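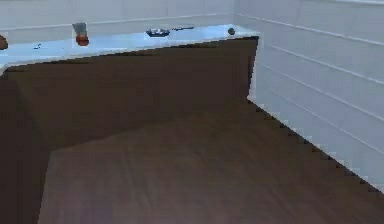 Pale blue worktop, dark brown counter.

January 27, 2019
By Yan

Print this article | E-mail this article

Ishbel Mackay has been up since five, slicing orange peel, and she would like me to know that I'm cutting mine much too thick. "Half that," she says, leaning over. "Now half again. You want it to catch the light in the jar!"

It is marmalade season in Gullham, the few weeks when the bitter oranges come in, and Mackay is cooking her way through 50 pounds of them. She learned from an aunt in Zikstead who kept one huge pan and no written recipe. "She'd say 'boil it till it looks right,' and then she'd go and talk on the phone. I burned a lot of sugar before I knew what right looked like."

What it looks like, she explains, is a change in the bubbles. Early on they're small and frothy. Later they turn fat and slow, with a kind of glossy plop, and that's when she puts a spoonful on a cold saucer and pushes it with a finger. If it wrinkles, the heat goes off. "Thermometers are fine. I own one. But I love the wrinkle — I've been doing this for 25 years and I still get a little thrill."

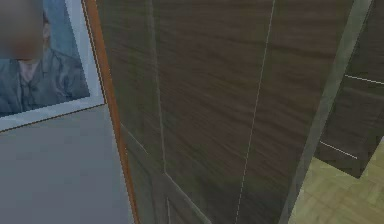

Dark wood grain on a cabinet door.

Her one firm rule is to soak the peel overnight with the pips tied up in muslin. Peel that goes into sugar before it's soft will stay tough forever, and she has strong words for recipes that skip this. On everything else she's wonderfully relaxed. Whiskey? Go ahead. Ginger? Please! Last August she made a batch from grapefruit and liked it so much she gave none away.

She takes her jars to the winter fair at Cimholm, where the preserves table is fiercely contested. Has she ever won? "Second, twice. The woman who beat me uses brown sugar, and I'm sorry to say it was delicious. I went back for more toast."

And how does she eat her own? "Cold butter, hot toast, far too much marmalade. Standing up, usually."

Comments (3)

peelandpith: Tried the overnight soak and what a difference. Mine was like chewing shoelaces before.

Gullham Gran: Brown sugar is cheating. Lovely piece though.

R.T.: Does the muslin bag stay in for the boil, or only for the soak?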